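"Schreib doch erst mal auf, wann der Arm stehen bleiben soll"

Mit Marlies Lanz wollte ich eigentlich nur kurz telefonieren, am Ende saßen wir 80 Minuten zusammen (und mein Kaffee war eiskalt). Sie kümmert sich bei uns um die Regeln für Greifversuche in der Simulation, und ich hatte gedacht: Regeln? Da kann doch gar nichts kaputtgehen! "Genau den Satz höre ich ständig", sagt sie und lacht. "Aber wer in der Simulation schludert, schludert später auch am echten Arm."

Ihr Regelwerk heißt Gudeta und passte am Anfang auf 2 Seiten. Jeder Versuch bekommt vorher einen Satz, der festlegt, was als gegriffen gilt. "Zwischen den Fingern und angehoben, so steht das bei uns. Wenn jemand hinterher die Definition ändert, damit die Quote hübscher aussieht, fliegt die ganze Reihe raus." 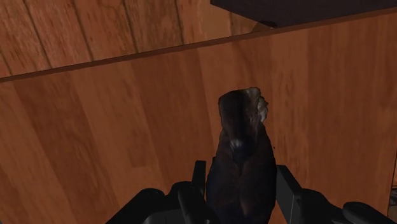 Gilt ein Regelwerk für die Simulation automatisch auch für den echten Roboter?
Für den echten Arm braucht es eine eigene Risikobeurteilung, das Regelwerk aus der Simulation ist dafür höchstens eine Vorarbeit.

Ich wollte wissen, woran es im Alltag hakt. Marlies muss nicht lange überlegen: an den Startpositionen! Im August hatte Ignacio Benítez eine Reihe mit 40 Durchläufen fertig, alle mit demselben Anfang, alle wunderbar. "Und dann haben wir den Tisch ein kleines Stück verschoben, und die Freude war vorbei", erzählt sie. Seitdem wird die Startlage variiert und mitprotokolliert, auch die Höhe des Greifers über der Tischplatte. Ich gebe zu, ich hätte das auch vergessen.
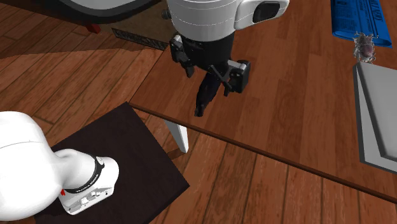 Team Simulation und Prüfregeln, Nevance

Beim Thema Abbruch wird sie dann richtig lebhaft. Adanech Tsegaye hat durchgesetzt, dass abgebrochene Läufe im Protokoll bleiben, mit Grund und Kürzel. "Früher wurden die einfach gelöscht. Da fehlten uns einmal fast 10 Läufe, und wir konnten nicht mehr sagen, warum." Ob das nicht nervt, so viel Schreiberei? "Klar nervt das! Aber frag mal Adanech, wie lange sie damals gesucht hat."

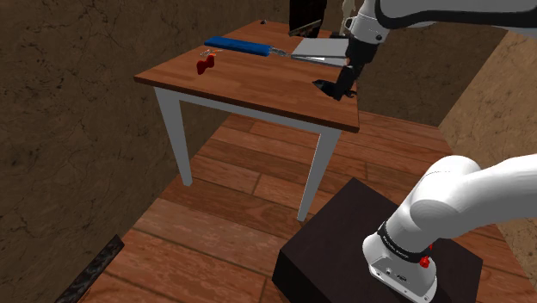 Simulierter Arbeitsplatz mit Roboterarm, Tisch und kleinen Objekten

Zum Schluss reden wir noch über Gegenstände, die auf dem Tisch liegen und gar nicht gegriffen werden sollen. Die gehören bei Gudeta auch in die Liste, mit Lage und Größe, und berührt der Arm einen davon, zählt der Lauf als Fehler. Punkt. Ignacio hätte gern eine mildere Stufe für leichte Streifer, Marlies ist dagegen, und entschieden ist das noch nicht. Die nächste Fassung soll am 21. Mai ins Wiki, bis dahin sammelt sie Einwände, gern auch die unfreundlichen.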